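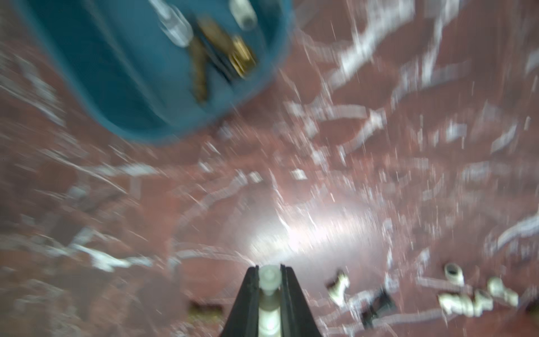
Will the new countertop sealer rule in Plemside save homeowners any money? Probably not much, and the town's own numbers don't make a strong case that it will.

Home & Money | Local | 4 min read

Plemside plans to start a sealing rebate in January for people with natural stone counters and floors. Anyone who has marble or similar stone treated by an approved installer can claim $76 back, once per home. The stated aim is to keep stone out of the landfill by making it last longer.

It sounds nice. Whether it does anything is another matter.

The town says 1,418 homes could qualify. That figure comes from building permits, and permits tell you what was put in, not what is still there. Plenty of kitchens have been redone since, and small jobs often never get a permit at all. Asked how many stone counters were thrown out last year, the town office said it does not track that. So the rebate is meant to fix a problem that has not been measured.

Then there is the approved list. It has two names on it so far, Drerico and Birkett. Drerico sells a sealer called Tralia and says one coat will protect polished marble for 14 years. We asked to see the test behind that claim and were sent a brochure. Birkett makes no such promise and tells its customers to check the stone every year by leaving a few drops of water on it and seeing if a dark spot forms.

Neither company would give us a flat price. Both said it depends on the size of the job, and Birkett said it also charges a call-out fee. A homeowner who already owns a rag and a bottle of store-bought sealer may well come out behind, rebate or no rebate, and work you do yourself does not count.

There is also the matter of what sealer can do. It slows down stains from oil, coffee and wine. It does not stop etching, the dull marks that lemon juice or vinegar leave on marble, and those marks are what many owners complain about. The rebate leaflet does not mention etching. It does say that treated stone will "look new for years" - a line that also appears, word for word, in the Drerico brochure.

The town office said the leaflet was still a draft and that more installers may be added before the start date. It did not say how they would be picked. Claim forms will be at the front desk of the town office, and you will need a paid invoice to go with yours.

Filed under: Kitchens, Town Spending, Stone and Tile

More from Home & Money
Water bills in Plemside: what the new base charge covers
Is a longer warranty on a dishwasher worth it?
Grout cleaners compared, and one we would skip
Why your permit took all summer

We use cookies to remember your settings and count visits. By staying on this site you agree to our cookie policy.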